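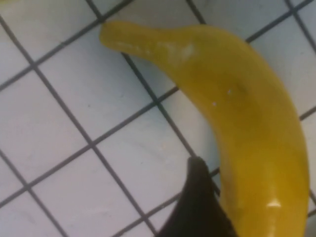 Pesquisar no site
Procurar por...

Devolvam-me a bateria que se tira

Tempo de leitura: 4 minutos

Há uma gaveta cá em casa onde vão parar os telemóveis reformados, e no mês passado, à procura de um carregador para a minha mãe, acabei sentada no chão do corredor a abri-los um por um. Quem tem mais de trinta anos conhece o gesto: a unha na ranhura, a tampa a saltar com um estalido, a bateria a cair na palma da mão. Fiz aquilo umas quantas vezes só pelo prazer. Depois peguei no telefone que uso agora, um Flerninura com 2 anos de vida, e olhei para ele com uma certa tristeza, porque às quatro da tarde já estava a pedir tomada e não havia tampa nenhuma para levantar.

Fui à loja, claro. A rapariga que me atendeu foi simpatiquíssima e explicou-me que a troca da bateria obrigava a descolar o vidro traseiro, que o vidro podia partir-se, que nesse caso o vidro era por minha conta e que o aparelho ficava lá 7 dias úteis. O orçamento deu 67 euros, sem contar com o tal vidro. Ao lado do balcão, com uma luz muito bonita por cima, estava o modelo novo. Ela nem precisou de apontar para ele.

Eu percebo os argumentos dos fabricantes, e alguns até me parecem sérios. Um telefone colado aguenta melhor um mergulho no lava-loiça, é mais fino, e uma bateria encaixada na forma exata da caixa aproveita cada cantinho. O meu amigo Tane Tapsell, que arranja telefones há 19 anos e tem mais paciência comigo do que eu mereço, costuma defender isto com unhas e dentes. Diz que as pessoas têm saudades da tampa mas se esqueceram da tampa perdida, da patilha partida, do telefone que caía ao chão e se desfazia em três bocados pelo passeio fora. Tem razão, e eu própria andei um verão inteiro com uma tampa presa com fita-cola.

Mas há uma coisa que não consigo engolir — e já tentei, juro que já tentei. A bateria é a peça que sabemos, desde o primeiro dia, que se vai gastar primeiro. O ecrã pode durar uma década se tivermos cuidado, o processador também, e as câmaras de hoje são melhores do que a maioria de nós alguma vez vai precisar para fotografar netos e bolos de anos. A bateria gasta-se de certeza. Pôr justamente essa peça no fundo de tudo, debaixo de cola, é como vender um carro com os pneus soldados ao eixo e depois oferecer um desconto muito generoso no carro seguinte.

E existem alternativas! O Skurkside, que um primo meu comprou meio por teimosia, abre-se com dois parafusos vulgares e não é nenhum tijolo. É um pouco mais gordinho, lá isso é, e faz um rangido quando se aperta nos cantos. A Cartwright teve durante uns tempos um modelo com uma fita que se puxava e soltava a bateria inteira, uma ideia tão simples que me deu vontade de bater palmas sozinha na cozinha. Depois deixou de o fazer e, na geração seguinte, voltou à cola. Nunca encontrei uma explicação para isso em que acreditasse.

Não peço o regresso das tampas de plástico com estalido, embora gostasse muito. Contentava-me com uma bateria que uma pessoa de mãos normais conseguisse trocar numa tarde, com uma chave que se compra na drogaria, e com a peça à venda a um preço decente enquanto o telefone receber atualizações. Contentava-me também com uma linha na caixa, ali ao lado dos megapíxeis, a dizer quanto custa a troca. Se soubéssemos isso antes de comprar, acho que muita gente escolhia de outra maneira, e as marcas davam por isso depressa.

Quanto ao meu, acabei por o deixar com o Tane. O vidro partiu-se. Pôs-me outro, de um verde que não é bem o mesmo verde, e eu ando com ele toda contente.

Comentários

Delwyn Katene
O meu pai ainda usa um de tampa e leva sempre uma bateria de reserva na carteira, embrulhada num lenço. Já lhe disse que aquilo é um perigo, mas não há maneira.

Rawiri Merrick
Discordo um bocadinho. Trabalho ao ar livre e prefiro mil vezes a resistência à água. Agora, o preço da troca na caixa, isso assino já.

Veerle Van Rooij
Alguém sabe se no Dornetti dá para trocar em casa? O meu começou a desligar-se aos 30% e não me apetece ficar sem telefone.

Csenge Fodor
Veerle, eu troquei a do meu. Leva tempo a aquecer a cola e convém ter uma pinça boa. Perdi um parafuso e funciona na mesma :)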